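How to get a small farm ready for an open day

Opening the gate to visitors takes more planning than most people expect, but very little of it is difficult. These notes come from Tolturmont, a mixed holding with sheep, a few milking goats and two fields of squash, where we had 337 people through last time. A smaller place can use the same order of work and skip what doesn't apply.

Start with the date

Pick it at least six weeks ahead. Avoid lambing, silage and any day when the vet or the milk lorry is due. November can work well if the ground is firm, but have a second field in mind for parking in case the first one cuts up. Tell your neighbours early, and ring your insurer before you put up a single poster. Ask whether your public liability cover includes visitors handling animals, and get the answer in writing.

Walk the route

Walk it with someone who doesn't know the farm. Teodor Avram did this for us and found a low gate hinge, a loose drain cover and a stretch of electric fence right beside the path. We had stopped noticing all of them.

Mark a one-way loop if you can. Ours runs from the car park past the goat pens, through the old barn, along the edge of the squash and back to the yard. Keep it short enough for a pushchair. Lock away chemicals, medicines and tools, take the keys out of every vehicle, and fence off slurry stores and grain bins properly. Rope is no good for this — small children go straight under it.

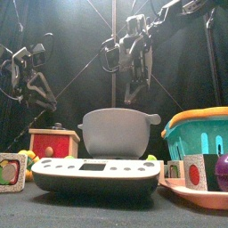
Toy cooking pot and wooden blocks on the table.

Animals and hand washing

Choose quiet animals and give them somewhere to back away from people. Leave out anything pregnant, newly bought or off its food. We swap the goats over at midday so that none of them is out for the whole day.

Put hand washing at the exit from the animal area, before anyone reaches the food. You need running water, soap and paper towels. Gel doesn't replace soap and water after touching livestock. Set one basin low enough for a four-year-old, and put up a plain sign. Eating and drinking should stay on the far side of the basins.

Helpers

Work out which spots need a person all day and which can manage with a sign. Gates, parking and animal pens need a person. Despina Gavrilă draws up our rota in two-hour turns, with a gap for lunch, and pins a copy in the feed store. Give each helper the first-aider's phone number and the postcode of the yard entrance, written on a card.

On the morning

Feed and muck out early. Sweep the yard, check the water troughs, then walk the loop once more before opening at ten. Keep dogs shut in the house. If you're selling produce, bring more change than you think you need — Cosmin Grecu ran out of coins before noon and had to drive to Bălan for more.

Afterwards

Walk the loop again before dusk, pick up litter and check that every gate is shut. Count the stock. Write down what went wrong that same evening and put the list with the signs, ready for next time.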